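Matei presents a clothes folding guide for small bedrooms

February 27, 2021

The home goods company Matei has published a new guide for people who fold and sort their clothes on the bed. The guide has 40 pages and is free for all customers of the Plitus storage line. A printed copy can also be ordered by mail.

The idea came in January, when Matei asked 900 customers where they fold their laundry. The most common answer was the bed. Many of these customers live in small apartments and have no large table, and the ironing board is too narrow for sorting.

"We made boxes and shelves for many years, but we did not speak enough about the step before the box," said Theresia Mösli, who leads the product team at Matei. "The clothes arrive on the bed in one big pile and there they stay until the evening. Then the person wants to sleep, and the pile goes to the chair."

The method in the guide is simple. First, the whole pile is moved to the far side of the bed, so the near side is free for folding. Then one garment at a time is taken from the pile and laid flat on the bedspread. Light tops come first – they take little space and the pile becomes smaller quickly. Denim and checked shirts come next. Thick dark garments stay for the end, and it is recommended to keep them on one side, where they do not cover the small pieces.

For sleeveless tops the guide gives a separate chapter. The straps should be laid straight before the first fold, and the neckline should be smoothed by hand. A quilted bedspread with buttons is not a problem, but the garment must be lifted a little when it is turned.

The olive-green garment on the peony bedspread, with other clothes piled along the far side of the bed:

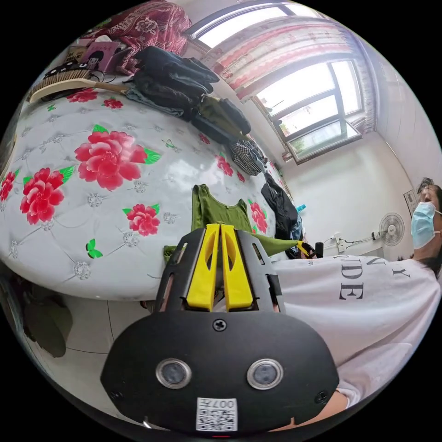
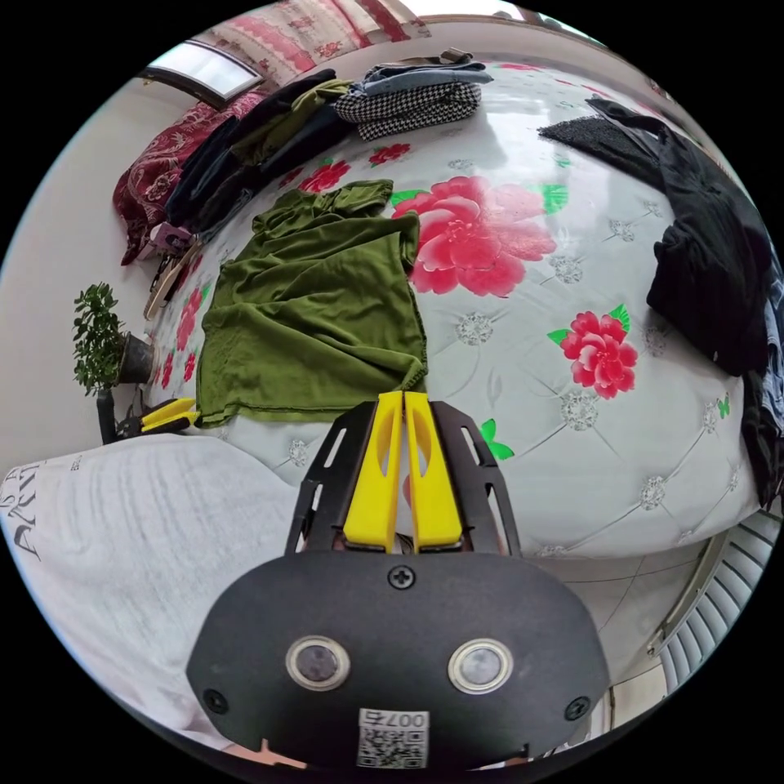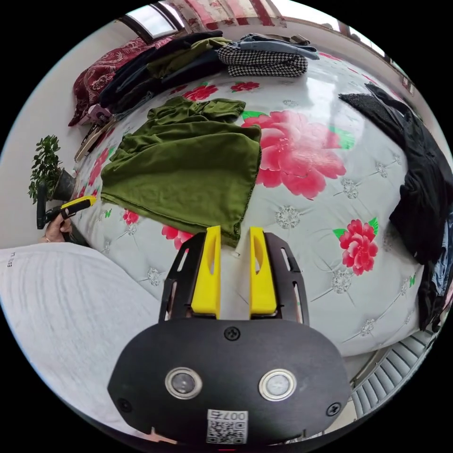
Necati Tuncer, the author of the guide, tested each chapter at home with his family before it went to print. "I have timed myself many times," he said. "A normal load of laundry takes me 50 minutes when I watch television, and much less when I do not. I wrote this also in the guide, and my colleagues wanted to remove it, but it stayed."

The guide includes 3 fold-out sheets with drawings for tops, trousers and jackets. They can be put on the inside of a wardrobe door. A version with larger letters is in preparation.

Customers can ask for the guide through the Matei customer service or pick it up at every shop that carries Plitus products. Journalists who wish to receive a printed copy or to speak with Ms. Mösli or Mr. Tuncer are kindly asked to write to the press office.

Contact | Press office | © 2021 Matei. All rights reserved. | Back to top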